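Driveck compares two gripper pads for thin wire goods

14 shares | 7 comments

Driveck has completed the first stage of a comparison between two sets of finger pads for its hand-held gripper, the company said Sunday. The work was carried out at its Trunden site and looked at how well each set picks up light household items made from thin wire.

The two sets tested were a foam pad and a molded rubber pad supplied by Suvolari. Each was used for 160 pickups, divided among seven items. Operators worked at a tabletop and recorded every attempt as a clean hold, a slip or a miss.
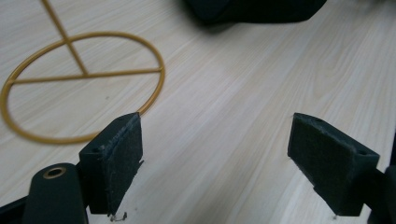
Wire pieces that lie flat proved the hardest to lift with either set, according to Ottavio Farina, who leads the tests. The fingers must come down close to the table on both sides of a single strand, and a small error in angle leaves the wire under the pad. The foam set gave more clean holds on round stock. The rubber set did better on flat strips – the difference was small, and the team plans to repeat that part of the work.

"Foam gives way around the wire, and that helps with grip," Farina said. "It also wears. We need to know how many pickups we can expect before a pad has to be changed."

Pad wear will be the subject of the second stage, which is set to begin in November. Wilmer Paucar will oversee a schedule in which pads are inspected after every 100 pickups and replaced when the surface no longer meets the test standard. The same fingers and mounts will be kept throughout, so that results from both stages can be compared.

Sánchez, which makes the mounting hardware, will receive a copy of the results. Driveck has not decided which pad will be fitted as standard – a choice is expected once the wear figures have been reviewed.

Share this story
7 comments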